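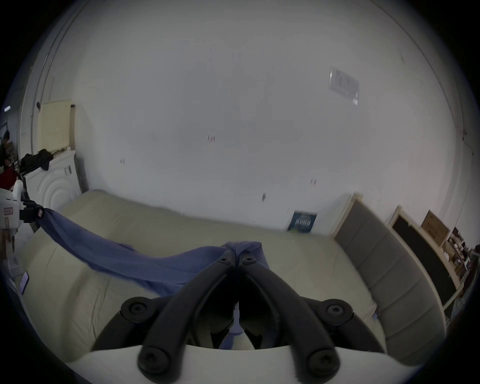 Creases, according to Mereana McKinnon, are only a problem for people who expect visitors, and a study of ironing that starts from the crease has started in the wrong house. We received this objection in writing after the pilot, and have kept it near the front of the section because we never quite managed to answer it.

Figure 2. Thin blue cloth, wrinkled, with loose folds lying on the surface below.

4. What counts as ironed

4.1 The trouble with the word

The survey put one plain question to 236 households in Justisthorpe: do you iron? We had expected a yes or a no. What came back was closer to a set of legal pleadings. Respondents ironed "properly" or "just the fronts". They ironed collars and let the rest of the shirt look after itself under a jumper. One household reported that it did not iron and then listed, over a page and a half, the things it ironed. Another owned three irons and described them all as broken, in different degrees.

Earlier work on household linen has mostly treated ironing as a task with a start and a finish, measurable in minutes. Our diaries suggest that it is better seen as a standing threat. Clothes are moved to the ironing pile, where they stay until they are out of season or no longer fit, at which point they leave the pile without having been ironed. Zhiqiang Ye proposed in an early draft that we call this "passive ironing". The name was voted down but the category survives in Table 3 as "other".

We settled in the end on a working definition: an item was ironed if a heated iron had touched any part of it since its last wash, and if somebody in the house was prepared to say so. The second half did most of the work. In several homes the two conditions came apart, usually over pillowcases.

4.2 Crease tolerance

Figure 2 shows the sort of surface at issue. Thin cloth wrinkles readily, and its folds do not tell an observer whether they came from the wash, the drawer or the last person to hold it. Respondents told us all the same, and with confidence. Shown a creased item of their own, they named the cause at once, and the cause was generally another member of the family.

Tolerance was scored on the Esteves scale, which runs from "would wear to a funeral" to "would not wear to the bins". The scale has known faults. It assumes that funerals call for more smoothness than any other event, whereas our respondents were plainly more afraid of job interviews and of one another's mothers. It also has no place for linen, whose owners hold that creases are the point and become short when asked about it. We recorded linen separately and left it out of the averages.

Two findings seem firm. Tolerance rises with the distance of the garment from the face, so that trousers are forgiven what collars are not. It also rises sharply through December, when the board is needed for wrapping presents or is trapped behind something. We had planned to adjust for the season and found that the adjustment was larger than the effect we were adjusting. The raw scores are therefore given as they stand, with a warning.

Age made less difference than we had been told to expect. Older respondents spoke more warmly of ironing but did not do much more of it, and several of the warmest had handed the job to somebody else decades ago.

4.3 Sheets

Sheets divided the sample more bitterly than any other item. Of the households that filled in the linen page, 40 ironed sheets at least some of the time, and nearly all of these volunteered a defence of the practice without being asked for one. Those who did not iron sheets offered no defence, but they did underline the word "no".

Fitted sheets were a separate matter. The diary form had a box for how they were folded, and the answers there were unusable. The commonest was a drawing of a ball. Suqin Xue has since redesigned the box, and copies of the new form can be had from the authors.

4.4 Limits

The sample is drawn from one town with hard water and a single launderette, the Jiklow, whose manager kindly displayed our poster and less kindly wrote on it. Diaries were kept by whoever did the ironing, so the views of those who merely wear the results are thin. Shiyu Shi coded the diaries and Umut Öztürkmen coded them again; they differed most often over tea towels, and the disagreement was resolved by dropping tea towels.

There is also the matter of honesty. Diary entries grew tidier in the days before our visits, and two entries for the same shirt give times that would need the ironing to have begun before the washing ended. We have left both in. A larger survey of 1000 households is planned, with a shorter form and no box for fitted sheets beyond a simple tick.

Dr McKinnon's objection has been read out at each project meeting since. Her own return, which she has allowed us to quote, gives the number of items ironed in the diary week as "one, for you".

Filed under: Home and Household Studies / Textiles / Working Papers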